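Clavbridge Backs Geothermal Heat Network With $34 Million Package

By Staff Writer
November 8, 2024

7 comments | 30 shares

The city of Clavbridge has signed off on a $34 million funding package for a geothermal heat network that will serve homes, schools and small businesses in the Paredes district, and it's one of the most exciting clean heat projects the region has seen in years.

The network will connect 1,969 homes to a shared loop of underground pipes. Water moving through the loop picks up the steady warmth of the ground, and heat pumps in each building raise it to the temperature needed for radiators and hot water. In summer the same system runs the other way, pulling heat out of buildings and storing it below ground until the cold weather returns.

Onari, the engineering company picked to design and build the network, will start with test drilling on the old rail yard at the south end of the district. The city bought the site several years ago and had been looking for a use for it ever since. The yard is big enough to hold the main pump station and most of the boreholes, so crews won't have to dig up many gardens or parking lots.

The money comes in two parts. The larger share is a low-interest loan from the regional infrastructure bank, to be paid back over 30 years out of customer bills. The rest is a grant from the city's own clean energy fund, which has been building up since the coal-fired plant on the river closed.

For residents, the big question is what it will all cost. The city says joining will be voluntary and that there will be no connection fee for households that sign up before drilling is finished. Heating bills are expected to fall by up to 30 percent for homes now using electric baseboard heaters, with smaller savings for those on natural gas. Those numbers will depend on how well each building is insulated, and the city plans to offer free home checks before anyone signs a contract.

Paredes makes a great place to begin. Many of its apartment buildings went up within a few years of each other and share the same kind of basement boiler room, so the new equipment can be fitted to a standard plan. The district's 7 public buildings, including the library, the swimming pool and both elementary schools, will be the first to connect. The pool is a real prize for the engineers – it needs heat all year, which keeps the loop in balance during the months when everyone else wants cooling.

Etano, a local pipe maker, will supply the insulated lines that carry water between the rail yard and the streets. The company plans to add a second production shift to keep up with the order and will take on trainees from the Clavbridge technical college. It's wonderful to see that kind of work staying close to home, and the college is already putting together a short course on heat pump installation to go with it.

Street work will be done one block at a time, with access kept open for residents and delivery trucks. Some bus stops on the main avenue will have to move while the trenches are open. A map of the affected streets will be posted at the library and on the city website before work begins. 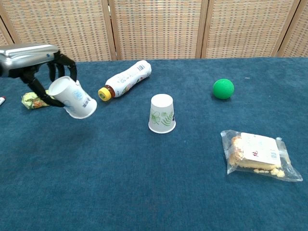 Not everyone is ready to sign up yet. One Paredes homeowner wrote to us that she likes the idea of a shared heat loop but wants to see the price formula in writing, along with a clear promise about who pays if a pump fails in the middle of winter. She added that her street was left with patched pavement for two years after the last water main job, and she hopes the city has learned from it.

The city says a draft customer agreement will be open for public comment later in November, and it will cover repairs, backup heat and how rates can change from year to year. The pump station will have two backup units, each able to carry the public buildings by itself.

If the test drilling goes well, Onari will move straight on to the first full set of boreholes. Neighboring districts are already asking when their turn might come – the loop is being designed so that more streets can be added later without shutting down the homes already connected.

Contact the newsroom | Copyright 2024. All rights reserved. | Back to top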